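Notebook, manuscripts bench
April 28, 2025

Stelmakh papers, box 17, second pass. The folder labelled "Juvham, drafts" came up from the vault this morning. Contents as listed in the finding aid: one typescript of the novel's middle section, carbon copy, with autograph corrections in pencil and blue ballpoint. Contents as found: the same typescript, plus a run of leaves on a different stock interleaved from leaf 32 onward. The finding aid doesn't mention them. Attila Dudás did the original listing from the outside of the folders, so this was to be expected with this series.

Condition is fair. Rusted paper clip at the head of the first gathering, removed, stain recorded. The onionskin has cockled along the fore-edge but the type is legible throughout. No tape. Left the original order alone and slipped numbered flags between the two stocks.
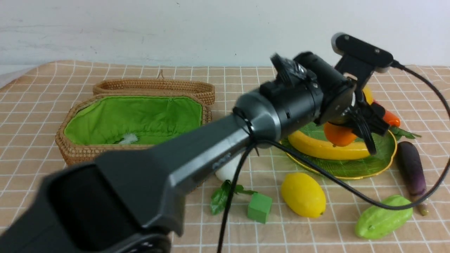
Interleaved leaves

Heavier wove paper, no watermark under transmitted light. Typed on a different machine from the carbon: the lower-case e is filled in, and the t sits slightly above the line. I compared it with the dated letters in the correspondence series. The filled e appears in the letters to Mandgate (the publisher) written from September of the year before the book came out, and not in any earlier ones I pulled. If the machine is the same, the interleaves are later than the carbon and belong to the revision stage, after the first reader's report.

Caution on this. A filled e means a dirty typeslug, and a dirty slug can be cleaned. The raised t is the better evidence. I want both features on the same leaf before I put a date in the description, and so far I have that on 3 leaves only.

Text of the interleaves: the father's monologue at the river crossing, in the first person. The printed novel has it in the third person and cuts it to a paragraph. The monologue runs to 3,000 words by my tally, excluding cancelled passages. It uses the Ukrainian place names, where the printed text has the English ones, and the transliteration is inconsistent even within a page. Transcribe as typed. Do not regularize.

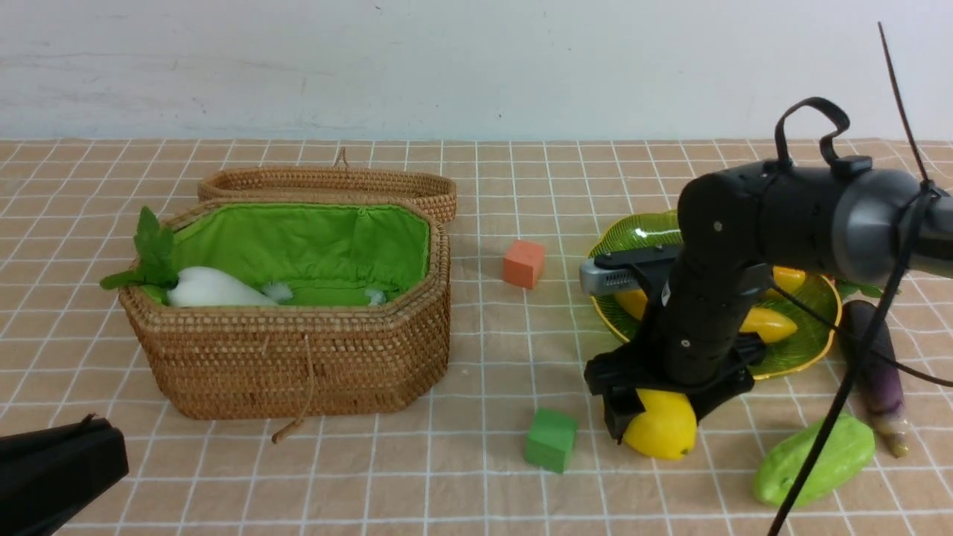

Two of the pencil corrections on these leaves are not in Stelmakh's hand. Narrow, upright, crossed sevens. The obvious candidate is the Mandgate editor, but the samples we hold for the editor are all signatures and one postcard. Entered as "unidentified hand B". Hand A is the typist who marked up the earlier chapters, described last week.

Transcription

Ran the first batch of scans through Zemton to get a base text. Output was usable on the wove leaves and poor on the carbon, where it reads the strike-throughs as rows of x and then drops the word underneath. Settings that helped: greyscale capture, line segmentation by hand, dictionary off. With the dictionary on it "corrects" the dialect spellings, and it does so without flagging them. Any batch processed before today with the dictionary on should be redone from the scans. I have moved those files to a folder called redo and left the old names on them.
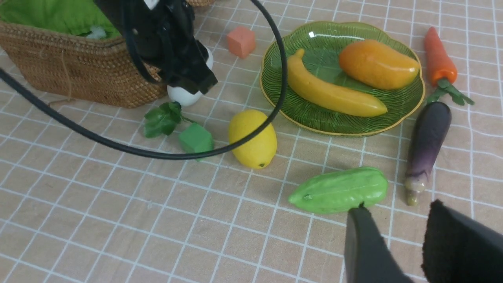
Conventions for cancelled text stay as agreed: square brackets with a struck c for single deletions, double brackets where a cancelled passage contains its own revisions. Insertions above the line in angle form in the master file only. For the reading version, final state without marks, and a note at the foot where the final state is doubtful.

One leaf has a revision left unfinished. The verb is struck out with two alternatives written over it, neither chosen. Reading version to carry the typed verb, with both alternatives in the note. Attila would prefer a gap in the text. I disagree – a gap suggests damage – but have written up his argument in the editorial file so it can be settled when the full section is done.

Rehousing

New four-flap folders for the carbon and the wove leaves, kept in the one box and in the found sequence. Pencil foliation at lower right, recto only. The clip went into a labelled envelope at the back of the box. Box label amended, old label retained inside the lid.
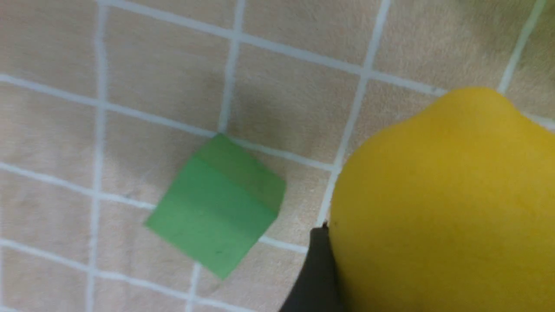 Should the interleaved leaves be described as a separate draft?

At present they should stay part of the same item. They take up the carbon in mid-sentence at two points, and the carbon's pencil page numbers have been altered to run on through them, so at some stage the author treated the whole as one text. Describe as a composite typescript, two stocks, probably two stages, and give the leaf ranges for each.

Still to do: rest of the t comparison, letters for the following winter. Ask Mandgate whether their files kept the reader's report, and any long sample of the editor's handwriting. Revise finding aid entry for box 17. Check whether the excerpt read on the radio follows the monologue or the printed paragraph. The recording is listed under the wrong title, look under Crossing.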